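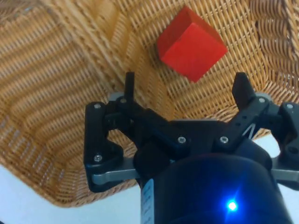 Renato Espinoza does not think a beer garden needs more than six taps. Adding lines is the first thing most event organizers ask him about, he said, and the last thing he wants to discuss. Espinoza runs draft service for Brindix, a small beverage supplier that works outdoor events, and on Saturday his crew will pour at the Hernbridge street supper, a long-table dinner with a cider and beer bar at each end.

The supper has sold 439 seats. Last year it sold 209, and the single bar ran out of dry cider before the second course.

"We had the cider. It was in the truck," Espinoza said. "The keg had been moved at four in the afternoon and it was pouring foam. You can't serve that and you can't wait for it, so the tap goes dark."

This year the kegs go into the cold trailer the night before and stay there. Lines run out through the side wall of the trailer to the near bar. The far bar is too distant for a direct run, so it gets jockey boxes - insulated coolers with a coil inside, packed in ice water. Espinoza prefers coils to cold plates for cider. A plate needs the keg to be cold already, he explained, and it recovers slowly once a line forms at the bar.

His target at the faucet is 38 degrees Fahrenheit. Above 42 he stops the tap and checks the ice.

"People blame the gas," he said. "They turn the pressure down, which lets more CO2 come out in the line, and then they have more foam than they started with. Leave the regulator alone and look at your temperature."

The list is short. Udora is sending a dry cider and a perry. Daza is sending a pale lager, a wheat beer and a table beer at three percent, and the sixth tap is a ginger soda with no alcohol. All six are available at both bars, in the same order from left to right, so that servers can switch ends at the break without relearning the handles.
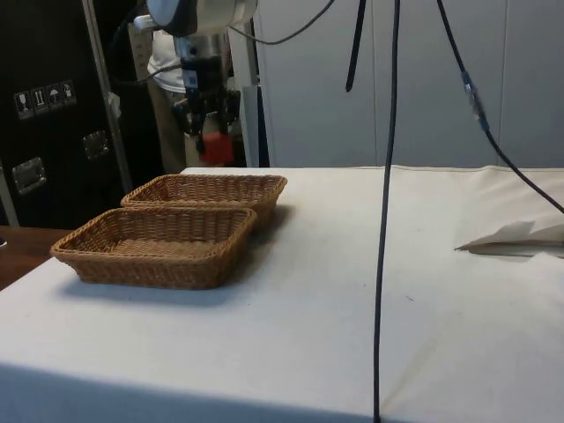
Macarena Iturra would have liked a seventh tap for red wine, and told Espinoza so at the planning meeting on Tuesday. Wine on draft saves glass and sorting time afterward, she argued, and the kitchen is serving braised lamb as the third course.

Espinoza agreed with her on the glass. His objection was the gas. Still wine is pushed with nitrogen or a nitrogen-heavy blend, which means a second cylinder, a second regulator and a separate set of fittings at each bar. "For one product, for three hours," he said. The wine will come in bottles, poured at the table by the people carrying the food.

Cups were settled with less debate. They are reusable, 12 ounces, with a fill line at 10. The deposit is two dollars and can be returned at either bar until 10:30 p.m. Espinoza ordered roughly 65 percent more cups than seats, on the basis that guests set them down and forget them.

Setup starts at noon. The lines get a caustic wash, a rinse, and a second rinse that is checked with a pH strip before any keg is coupled. Gas is tested with soapy water on every joint. First pour is at 5:15, for the crew, and the first cup from each tap is thrown out.

Asked what he would be drinking, Espinoza said the table beer, after teardown.

The bars open at 5:30 p.m. and last call is at 9:45. Seats are sold out, but 19 standing tickets for the far bar will go on sale at the gate. Bring ID.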